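Valtora Puts Its Counter-Clearing Trials Online
October 7, 2020

I get asked at every family dinner whether a machine can tidy up the kitchen yet. My answer at Valtora this fall is "sort of, and slowly!"
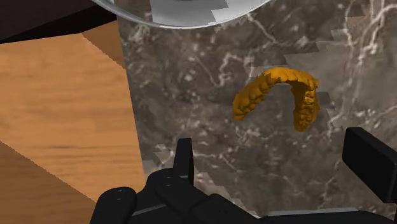 Unnithan wrote back to our August update that a robot that needs a whole afternoon to put away small stuff isn't doing chores, it's doing homework. Fair enough (I laughed, then I forwarded it to everybody).

So we're releasing all 101 simulated pickup tasks from our Grustine project, the flops included. Lumpy, curved things like a dental arch model are still the ones I worry about most – where do you even grab it? Cups I feel pretty good about. Dish towels, no way, ask me again in a year or 2. Shop-floor sorting is closer, and our friends at Prokard start their own bench trials with the same tasks next.

Want to poke holes in it? Please do, write to the Valtora press desk!

Recent releases
Grustine: the August update
Valtora and Prokard team up on bench sorting

We use cookies to remember your settings. Accept / Manage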